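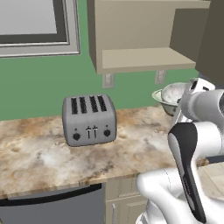
Simulated kitchen, arm at the counter: a four-slot toaster, a steel bowl and plenty of open marble.

I love simulated kitchens. I could watch a robot arm practice in one all afternoon, and I have. So when I argue that our field needs a shared rule for reporting what happens in them, please take it as coming from a fan.

The rule I want is short. Any team that publishes a success rate from simulation should also publish every starting layout, every failed attempt and the exact point at which a run was scored as a success. Put it in one plain text file and post it next to the paper, so that a student with a free weekend can check the work.

Yu-ting Su and I tried to do that kind of checking in June. We took results from two groups, Trondberg and Pledeo, both of them good, both generous with their time. Trondberg reported 686 runs and Pledeo 347. It took us 15 emails to learn that one group counted a cabinet as open once the door had moved at all, while the other wanted it wide enough to get a bowl through. Same word in both papers! You can't line those numbers up, and people had been lining them up for a year.

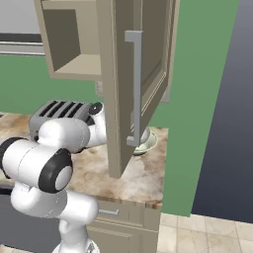 Scoring rules have to be written with the whole workspace in mind, and this is where I get excited, because simulation makes it so easy. The software knows where everything is at every step. Take a door that hangs open over the counter, with a bowl partly hidden behind it and the gripper out of sight back there too. A person judging from that one view would have to guess whether the bowl got bumped. The simulator doesn't have to guess, so let's require it to say. Log contact with anything that isn't part of the task, and report it in the same table as the success rate.

The usual objection is that this slows small labs down. I had that worry too -- then Henriques added the full log to its Skelter test suite, and the change came to 29 lines of code. Small labs gain the most here, I think. They can't afford to spend a season chasing a number that was measured some other way.

I'd also like reviewers to ask for the failures first. They're the fun part! A folder of bad grasps and clipped door edges has taught me more than any highlight reel, and I'd happily read a whole journal of them. Until somebody starts one, I'll settle for the text file.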